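How I Oil My Cutting Boards (and Bring a Sad One Back)

I put off learning to oil a cutting board for years because I assumed it was fussy. Then I pulled my favorite board out one Sunday and it felt like an old fence post, all dry and fuzzy, and I figured I couldn't make it any worse. It took me 30 minutes of real work plus a night of leaving it alone. That's it! So if yours has gone pale and scratchy, grab an old T-shirt and come along.

What you'll need

Food-grade mineral oil (I use the big bottle from Kilten, but the drugstore kind is the same idea)
A block of board wax, or beeswax if you have some
Fine sandpaper, 220 grit
Dish soap and coarse salt
Half a lemon
Two soft rags you don't care about

Please skip olive oil and regular vegetable oil. I know, it's right there next to the stove. It goes rancid in the wood after a while and then your bread smells like a stale potato chip. I did this to a little cheese board once and it never came back.

Step 1: Clean it

Wash the board with warm water and a bit of soap, both sides, and don't leave it sitting in the sink. If there are onion smells (mine always has onion smells), sprinkle a small handful of salt over it and scrub with the cut side of the lemon. Let that sit for five minutes, rinse, and towel it off.
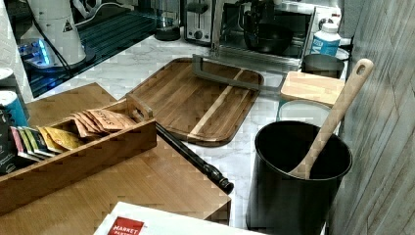 Now stand it on its edge and let it dry all the way. Overnight is best. Oil won't soak into a damp board, and if you lay it flat one side dries faster than the other and you can end up with a rocker. I've had one that spun like a top every time I tried to chop a carrot.

Step 2: Sand, but only if it needs it

Run your palm over the surface. If it's smooth, go straight to the oil. If it catches, sand lightly along the grain with the 220. You're knocking down fuzz here, so go easy, and if you've got a juice groove, fold the paper over and run it along there with your fingertip. Wipe up every bit of dust with a barely damp rag and give it another hour to dry.

Step 3: Oil it like you mean it

Pour on more than feels reasonable. I start with a puddle the size of my palm and push it around with the rag until the whole top has a wet look, then do the sides, then flip it and do the bottom. Don't forget the end grain! Those ends drink more than anything else, and they're where cracks usually start.

Leave it a few hours. If there are dry patches when you come back, add more oil there. A really thirsty board might want three coats, and a board you've kept up with will be happy with one. Wipe off whatever's left sitting on top before you go to bed.

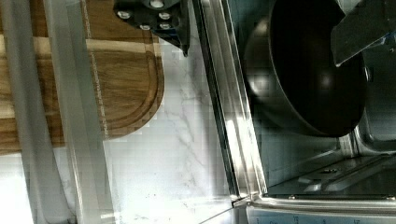 How often do I need to do this?

Once a month is plenty for a board you use every day. Flick a few drops of water on it to check: if they bead up you can wait, and if they sink right in, get the oil out.

Step 4: Wax (optional, but I love it)

Rub the wax on in small circles with a clean rag, let it sit for ten minutes or so, and buff it until it stops feeling tacky. I melted my own once with four parts oil to one part beeswax, in a jar set in a pan of hot water, and it's still going. The Skaltham tin I had before that was nice too, a bit softer.

One more thing about the rags. Mineral oil ones can be washed or tossed like normal, but if you ever switch to a drying oil such as raw linseed or tung, lay those rags out flat outside until they're stiff. Bunched up in a trash can they can heat up and catch fire.

And keep the board out of the dishwasher, even if it's just the once and company's coming.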